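News from the packing room at Urrego

Since May the two sorting arms on line 4 have been taking the heavy trays, and I'm glad to say all six of the folks who used to lift them are still with us - they're just doing gentler work now! Socorro Yupanqui has moved over to teaching grips, and she tells me her shoulders have never been happier.

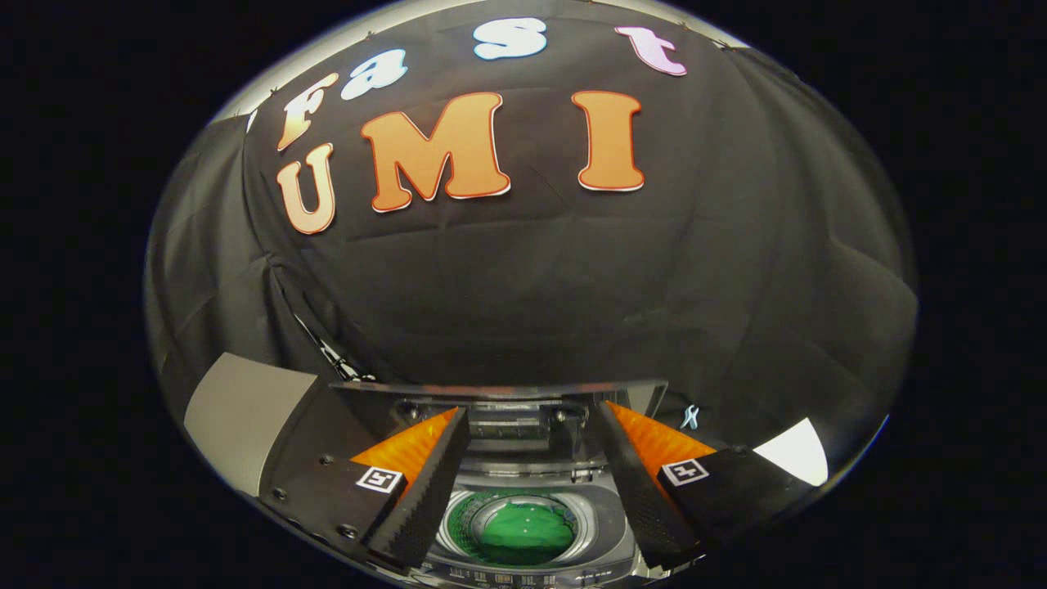
Socorro's new job takes patience, and she would love company on the early shift. She works with the hand-held gripper, the one with the ridged orange pads inside its two black fingers, and it takes a little while to get used to. Stop by and ask her for a turn.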